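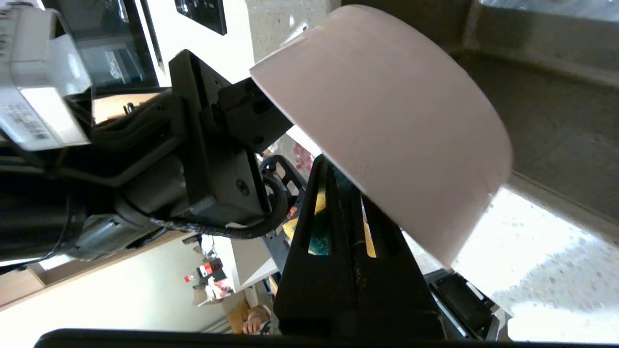
Plastic mixing bowls stay greasy after washing

Posted by Senik, Jun 18, 2020

I have two plastic bowls, a pink one and a yellow one, which I use for dough and salad dressing. I bought them in April from the market in Ultbridge. After each washing they feel clean when wet, but when they dry there is again a fat layer on the inside. I wash by hand, in a deep steel sink, and I let the tap run all the time. Is the plastic already spoiled, or am I doing something wrong? 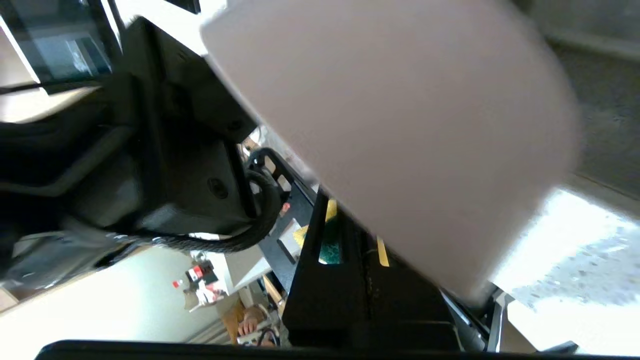
2 replies

Ionescu

I had the same trouble with oil. Running water alone does not take fat from plastic. Please put the plug in, fill with hot water, add washing-up liquid and leave the bowls for 26 minutes (I use the timer for my rice, so it is this number). After this, wipe the inside with a soft cloth and go also under the rim.

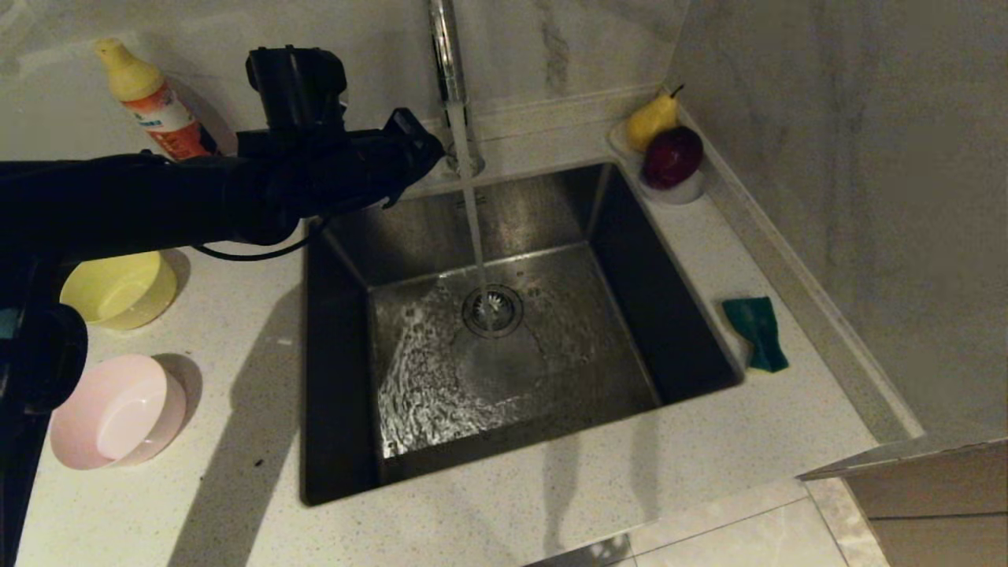

Only then open the tap and rinse, first the inside and then the outside. Let them dry upside down, but not one in the other, or the water stays between them. If the fat is old, repeat with two spoons of baking soda. Do not use the rough side of the sponge, it makes scratches and the fat sits in them.
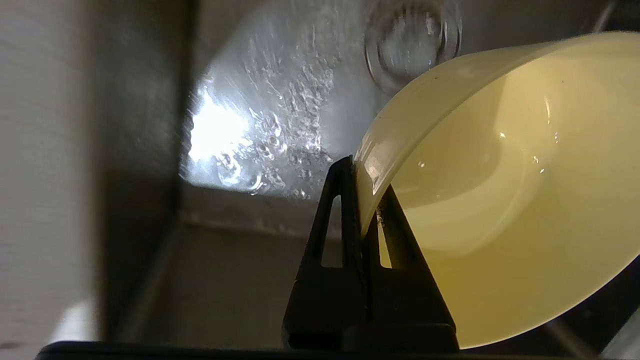
Fanar

Just buy glass. I threw away all my plastic five years ago and have no such problem.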